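Wureron House clothing and linen project
Progress report to the Barros fund, 2020-10-28
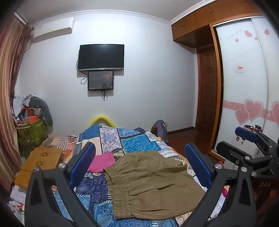 Photo: Wureron House project, small bedroom

Short one this time, the full accounts come with the November report. Covers laundry, folding and the bedroom stock since our last update.

Where we are

Clothing sort is mostly done. 765 garments through so far, washed, checked, folded, put away by size. Target on the grant form was 3,000 by the end of the funding and we are behind that. Slow start — the dryer was out and everything hung on lines in the hallway. Pace is better now.

Folding is being done in the bedrooms, on the beds. We tried the dining table and it was wanted for meals every time. A made bed is a good height and things can be laid out flat before folding. Shorts and anything with an elastic waist take longest. The gathered waistband pulls the cloth in and the legs go wide, so a plain fold in half comes out lopsided. The olive pair on the patchwork bedspread is typical, plenty of creases along the fabric. Current method: lay sideways, smooth from waistband to hem, one leg over the other, then in thirds. Creases left in unless they are bad. No ironing budget and residents have not asked for it.

Bedding

Bedspreads for the small bedrooms are in. We went for prints this time, the patchwork one in blues, purples and creams is well liked and the pattern is busy enough that small stains shouldnt bother anyone. Plain white was in the original plan, please note the change. Cost was the same.

Still need fitted sheets, twin size. Botum quoted for these and the price was fine but delivery slipped to November. Asked Trarker for a second quote, waiting.

Spending

Of the small items line, $200 is left. Most went on detergent, hangers and drawer liners. We would like to move what remains to storage bins — the lidded kind that go under a bed. Let us know if that needs a form or if an email is enough.

Problems

Sizing labels. A lot of donated clothes have none, or they are washed out to nothing. We have been measuring waistbands by hand and pinning a paper tag on. Tags fall off in the drawers. Trying sew-in tape next.

Drawer space in 2 of the bedrooms is short. Summer clothes are going into boxes till spring, which frees up some, but shorts are bulky with the elastic and we are fitting fewer to a drawer then planned.

Mixed colors in the wash. One load of brights bled onto towels. Brights now go seperately, cold.

Next

Finish the shorts and pants. Start on sweaters and coats, these will be slower and need more room. Sheets when they come. Write up the folding steps on one page for the laundry room wall so everyone does it the same way.

Receipts are scanned and in the shared folder, apart from the hangers, still looking for that one.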